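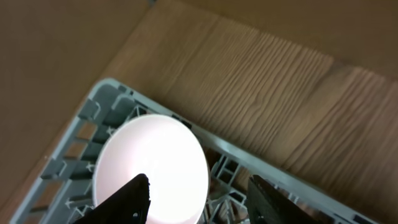 *White dish, gray plastic rack, two black fingers.*

8th January

Putting dishes in a rack is a two-second job for a person, and it is still my favorite test for anyone who tells me household robots are nearly done. The motion is easy. Everything touching the dish is the problem.

Start with the light. A glossy white dish under a strong lamp comes through the camera as one bright patch. There is almost no texture to match on, and a depth estimate over that patch is mostly guesswork. The rim is the only part worth trusting, and often only one side of it. A policy that learned on matte colored plates will aim for the middle of the glare and close on air.

Then the rack. Tines, slots, ribs and crossbars repeat at a small pitch, so a view shifted over by one slot looks nearly the same as the correct one. A tilted dish also hides the slot it is supposed to go into. People solve this by feel: lower the dish until it bumps something, wiggle, let go. Two rigid fingers with no touch sensing can't do much of that. Motor current gives you a crude contact signal, but by the time it rises clearly above the noise you have usually moved the rack.

I went through the write-ups I could find on this over the break. Teltier trained on 200 demonstrations of a single plate and a single rack, and reported 55 percent success when the rack was turned to an angle not in the training set. Rarkeo used over 3000 demonstrations with mixed dishes and did much better, though their rack was clamped down. I don't count a clamped rack. Mine slides if you look at it.

Zervas takes the other route with a redesigned rack that has wide funnel-shaped slots. It works, and for a shop floor I would do the same thing without a second thought. Fixtures are cheap and parts are known. In a kitchen you get whatever rack was on sale.

Rusden is the one I plan to read again in June, when the next version is due. They pick up by the rim, re-grasp once if the tilt is wrong, and check the pose after release. It is slow - long enough per dish that I would have finished the load by hand - but it knows when it has failed, and I would take that over speed. The current version handles flat plates and shallow bowls. Mugs and cutlery are still on their to-do list.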